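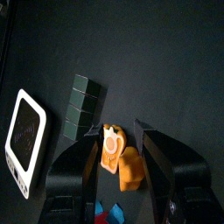
*Wrist camera view during the sorting trial: an orange toy between the gripper fingers, with a green four-segment bar behind.*

# Report on the Visit to the Saterex Manipulation Laboratory

In October, a delegation from the Borden Technical Institute visited the manipulation laboratory operated by Saterex at its Bratu site. The purpose of the visit was to learn how the laboratory measures the effect of a single change in its training method – the use of corrected attempts alongside complete demonstrations – and to judge whether a similar study could be run with the equipment at Borden. The delegation consisted of Floarea Stanciu, Tudor Cozma and the undersigned.

## Arrival and introduction

The group was received at 9:30 a.m. by Mahnaz Zamani, who leads the study. She gave a short talk on the history of the site and then described the data set. It holds 3,383 recorded attempts at picking up and moving small objects on a tabletop. Most were recorded by trained operators guiding the arm from start to finish. The rest began under the control of the learned policy, and an operator took over when the grasp was judged likely to fail.

It is this second group that the laboratory considers most useful. In an ordinary demonstration the operator rarely makes a poor approach, so the policy sees few examples of how to recover from one. A corrected attempt starts from a position that the policy reached by itself.

## The comparison

Two policies were trained for the study. The first used complete demonstrations only. In the second, 300 of those demonstrations were replaced by 300 corrected attempts, so that both training sets stayed the same size. Ms. Zamani stressed this point several times. Earlier work at the site had simply added the corrected attempts, and reviewers had rightly asked whether the gain came from the larger amount of data.

Both policies were tested on the same layouts. The second policy completed more of them, and the difference was clearest with objects of uneven shape. With plain blocks the two performed almost equally. The laboratory does not yet have results for soft objects, and Ms. Zamani declined to speculate on them.

## The work at hand

Lukian Fedoruk then took the group to the test stations. The tabletops are dark and matte, which he said had been chosen after glare on an earlier surface spoiled a week of recordings. A typical layout mixes the object to be picked with other items, including toys, blocks and a square device in a glossy white housing. The camera at the wrist keeps both black fingers in view, and Mr. Fedoruk regards this as essential: the policy must be able to judge the position of an object relative to the fingertips.

Mr. Cozma asked how a loose grasp is scored. The rule is that an object counts as picked only if it is still held when the arm reaches the drop position. A tilted object is accepted. Two people score each attempt from the recording, and disagreements go to a third. Scoring takes over 11 hours for a full test round, a figure that surprised the delegation and should be allowed for in any plan of our own.

## Discussion

After lunch, Virgil Matei presented Sunier, the software used to mark the moment at which an operator takes over. Ms. Stanciu noted that the marking is done by hand at Borden and that delays of a second or more are common. Mr. Matei offered to share the file format and a short guide.

The delegation also raised the question of operator habits. All corrected attempts came from a small team, and it is possible that the policy has learned their particular style of recovery. Ms. Zamani agreed that this has not been tested.

## Follow-up

- Ms. Stanciu will request the Sunier file format and guide from Mr. Matei.
- Mr. Cozma will draft scoring rules for Borden based on those in use at Bratu.
- A call with Ms. Zamani on operator habits is to be arranged for a Friday afternoon.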